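Drenidmont Tide Notes
README, last touched in July
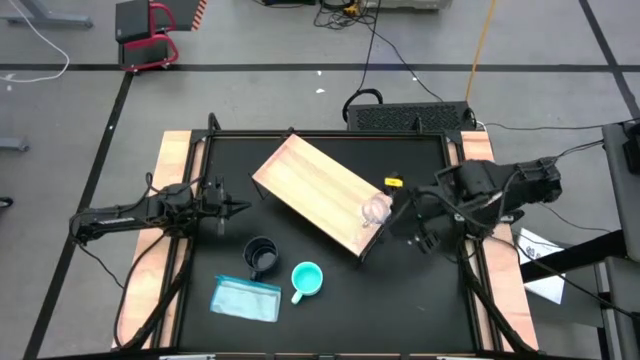 Black tabletop on a grey concrete floor, with black tape lines.

Hello, and thanks for opening this. It's my typed-up copy of the tide and weather notebooks kept at Drenidmont harbour, 3,254 entries so far. I started it because I wanted to know whether the winter high waters were really as bad as my gran used to say (they were!), and then I just kept going.

What you get

tides.csv – one row per entry, with the height in centimetres, wind, sky and any remarks
places.csv – old local names for the moorings and where I think they are
queries.txt – 44 entries I can't read properly, so have a go if you like old handwriting

Things to watch for

Heights were written in feet and inches until the Spanos notebook, which is the green one. I've converted the lot, but the original figure is still there in the height_raw column. Wind is whatever the harbour hand fancied calling it that morning, so "fresh" in one book might be "stiff" in the next. I haven't tidied that up and I don't plan to.

Blank means blank. If I left a cell empty, so did they.

Chang-ho Min checked 200 rows against the paper and found a run of swapped morning and evening readings in the Pandberg book. Those are fixed now, and I owe him a very large cake.

Using it

Do what you like with it, just say where you got it. If you spot a mistake, send me the row number and the page – I can usually get to the notebooks after 6pm.

Next up is the Drirko book, which has a lot of water damage.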